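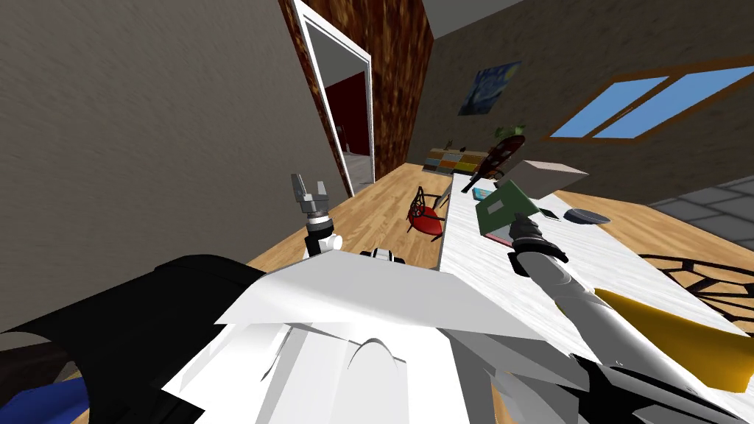 Part-time archive assistant wanted – Cirthorpe Local History Room

Hours: 2 afternoons a week, 1 pm to 5 pm, starting in August
Pay: hourly, paid monthly, rate depends on experience (ask)
Reports to: Lorna Geddes

We need somebody to help us get through the Ní Bhriain papers before the end of the year. Letters, farm ledgers, seed catalogs, a lot of church programs, recipes on the backs of envelopes. 37 boxes in all. The family gave us everything at once and very little of it is in order.

Lorna has finished the first few boxes and there is a draft list of 1,382 items so far, some of them listed twice. You would pick up from there.

What you'd be doing:

Sorting letters by date and sender, where there is a date
Typing short entries into our catalog (we use Forkis, you'll get a login and an afternoon of training)
Moving things out of old folders and into acid-free ones. Taking out staples and rusty paper clips, slowly
Scanning the ledgers, 114 pages in the longest one
Answering the phone when Lorna is out. Mostly people asking about gravestones
Helping the odd visitor find a street or a school class photo

What we're looking for:

Can read old handwriting, or is willing to learn. Some of it is truly awful
Careful typist
OK with dust and with lifting a full box onto a table
Comfortable working alone for a few hours at a time
Some Irish would be nice for the early letters but is not required

No degree needed. Library or office experience is a plus, so is having grown up near here, but we've had good people with neither. Students welcome to apply as long as you can stay through December.

Not a remote job, sorry – the papers can't leave the building. Parking behind the hall is free. The bus stops across the street but check the schedule, the afternoon ones are not freqent. There are four steps at the front door and a ramp on the side.

Food and coffee stay in the kitchen. Pencils only at the tables.

To apply: a one page letter and the names of two people who've worked with you. Résumé if you have one handy. Drop it off at the desk or mail it to Lorna Geddes at the History Room. Please put a phone number on it, last time several poeple forgot and we had no way to reach them.

Interviews will be short, half an hour or so, and you'll be asked to read a page of a letter out loud. Guessing is fine.

Questions – call the desk after 1 pm and ask for Lorna.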